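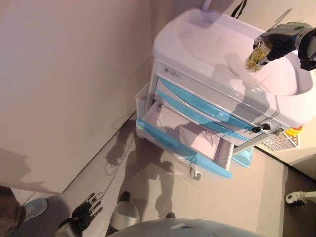

Re: [workshop] Drawer and bottle task, wrist limits

On 2023-02-10, Zofia Wysocka wrote:
> Bottom drawer open, bottle in the right hand, cap down. Does the
> left hand need to be that low? I'd raise it before closing.

Agreed. I have put the left hand's rest pose higher in the config. Right wrist stays as it is. Grip force unchanged until Kenta has checked the finger tendons.

Tahira

Recent threads
- Caster brakes on the cart
- Neltance driver board, 4 spare
- Cable routing along the wall

Contact list owner | Back to top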